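Minutes: Working Group on Robot Cell Practice, fourth meeting
Bralline Fabrication, upstairs meeting room, February

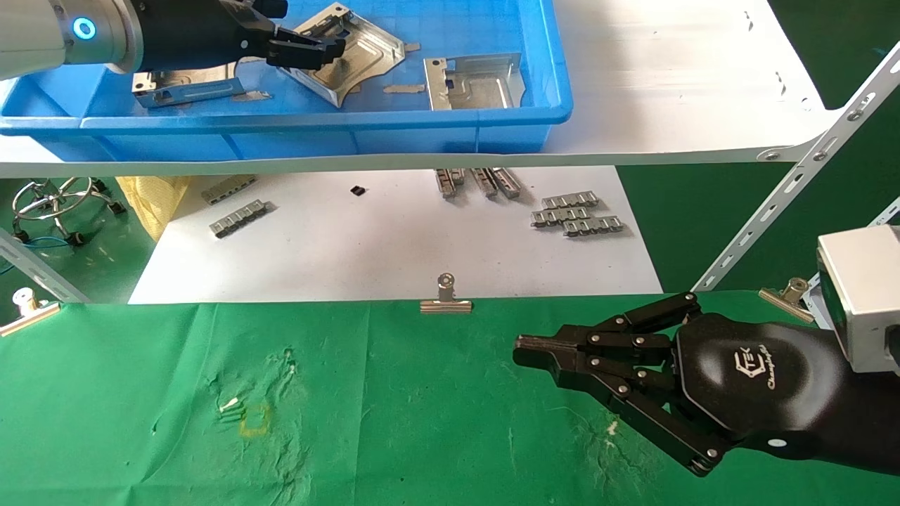 Bench cell, both end effectors in view, sheet-metal parts in the blue bin on the upper shelf.

Present: Anum Warraich (chair), Dénes Szűcs (minutes), the press shop lead, the maintenance planner, two operators from afternoon shift.
Apologies: purchasing.
Started 2:10 pm.

1. Previous minutes
Accepted with one change. Item 5 had the group "endorsing" the Okier checklist. The group received it. Corrected.

2. Draft rule on shared reach
The draft says that where two arms can reach the same shelf, one must be "parked in a safe state" before the other moves. The chair asked what a safe state is. The draft doesn't define it and neither does the cover note from Wallner, who were paid to write it. DS read out the two places where the term appears. In one it seems to mean powered down, in the other it seems to mean stationary.

The planner said a stationary arm with power on is not parked by any definition maintenance would sign. The press shop lead disagreed, and said that if every hold means a full power-down then the cell will be slower than doing the work by hand, and people will find a way around the rule inside a fortnight. Both views to be recorded. No agreement.

There was a side discussion about status lights. The draft treats the coloured ring on an arm joint as an acceptable indication to people nearby. AW does not accept this. Colours differ from one maker to the next, and an operator coming over from another bay can't be expected to know what blue means. One operator said he'd worked beside a ring light for months and had never been told. Struck out until somebody produces a chart that can be fixed to the bench.

3. Speed limit near people
Wallner propose 200 mm per second whenever someone is at the bench. DS asked where the number came from and whether it had been tested with a part in the gripper. A folded bracket has edges and a bare gripper doesn't, so the same speed is a different hazard. Wallner's reply by email was that the figure is "widely used". The group did not find that persuasive. The figure stays in as a placeholder, in square brackets, and isn't to be quoted to the shop floor as policy.

4. Work surfaces and small parts
Clause 16 requires surfaces to be "fixed, cleanable and free of loose coverings". Our bench has a cloth held along the back edge by binder clips, and paper on the lower shelf under the small comb parts. On a plain reading we fail the clause on both.

The operators defended the paper. Small parts show up on it and it gets thrown out when it's dirty. They were less keen on the cloth. The lead said the clips are fine. The chair said clips are what you use until you've decided what to do, and asked whether anyone had decided. No one had.

Amendment moved: coverings allowed if secured on all sides and listed in the cell record. Carried, with the planner against. He expects "secured" to be read as "clipped" and asked that his expectation be minuted.

5. Multi-fingered hands
The draft has one paragraph on end effectors and it was plainly written with two-jaw grippers in mind. It asks for "the pinch point" to be guarded. A hand with several linked fingers has a good many more than one, and a guard over them would leave nothing to pick up with. AW doubts the authors have stood beside one. DS to redraft as a requirement for a separate assessment per tool, with the assessor's name on it.

The press shop lead asked whether a hand is needed at all for flat brackets. Ruled outside our terms of reference. He asked whose terms of reference it is inside. Taken on notice.

6. Darnora certificate
Darnora offer a "cell compliance" certificate after a visit of around 3 hours. AW read the sample report. Most of it concerns signage. It does not ask to see the arms move. The group declined to recommend it, and suggests the money go to operator training hours. Chair to write to purchasing, who may have already said yes.

7. Actions
AW: letter to purchasing; ask Wallner for a definition of safe state and the source of the speed figure.
DS: redraft end effector paragraph; reword clause 16 as amended.
Planner: price a fixed bench surface.
Operators: list the small parts kept on the lower shelf.

Closed 3:45 pm. Next meeting once Wallner have replied in writing.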